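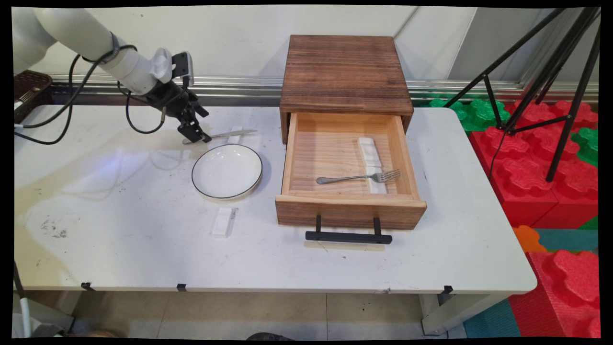 Workplace Change Group, Hulden Catering Services

Home | About the group | Visit reports | Rosters | Contact

Print this page | E-mail this page

Visit to Kettler, Plukgate

Two of us from the group went out to the Kettler workshop at Plukgate in June. We had been asked to look at table setting and cutlery handling, as the Puton dining room is due for a refit and management wants to know if some of the back-of-house work could be done by machine. The visit ran from 9.30 until just after lunch.

Hildegard Kettler met us at the door and took us straight through. Her firm sets up arms for kitchens and function centres, and most of the work is small. The table we spent our time at had a plate, a knife and a fork on white rests, and a little timber cabinet with its drawer open and the fork inside. The arm is white with a black two-fingered gripper, and it was down over the knife when I took my photo. The cables hang in loops along the outside of the arm. I asked about cleaning around them and was told a sleeve can be fitted, but it has to come off for servicing.

Fedir Zakharchenko does most of the programming. He worked in hotel banqueting before this and knew what we were asking about. He said flat cutlery on a flat bench is hard for a gripper to get under, and that a rest lifts the piece enough for the fingers to close on it. Drawers are harder again. The sides get in the way and the piece is never quite where it was left the day before.

What it would mean for our people

At Puton we have 49 people on the floor and kitchen roster. Cutlery polishing and sorting is mostly done by the late shift, and it is also where we put anyone coming back from a wrist or back injury. If a machine takes over the sorting, those light duties go with it. I raised this with Hildegard. She said it was a matter for the employer, and I agree, so it needs to go on the agenda at our end before any order is placed.

Fedir's view was that one arm would need a person nearby for most of a shift, at least in the first year. Someone has to load it, clear it when it stops and wipe down. At a function centre he looked after, two of the dishwashing staff were trained for this and moved up a pay grade. At another site the same job was added to the supervisor's list with no extra hours, and the arm was switched off by the end of the season.

Noise was not a problem. We could talk at normal volume beside the table. Speed was slower than I expected, and a good hand on the late shift would beat it easily. The case for it is the hours when we can't get staff, mainly Sunday nights.

Points to follow up

Ask Puton management for the injury return figures for the late shift.
Get a written answer on who does the daily cleaning.
Find out if our current cutlery trays can be kept or would have to be replaced with rests.
Arrange for two late shift staff to go to Plukgate and see the arm for themselves.

Parking at Plukgate is at the rear, off the lane. The front bays belong to the tile shop.

We use cookies to remember your settings on this site. By continuing to browse you agree to our use of cookies. Accept | More information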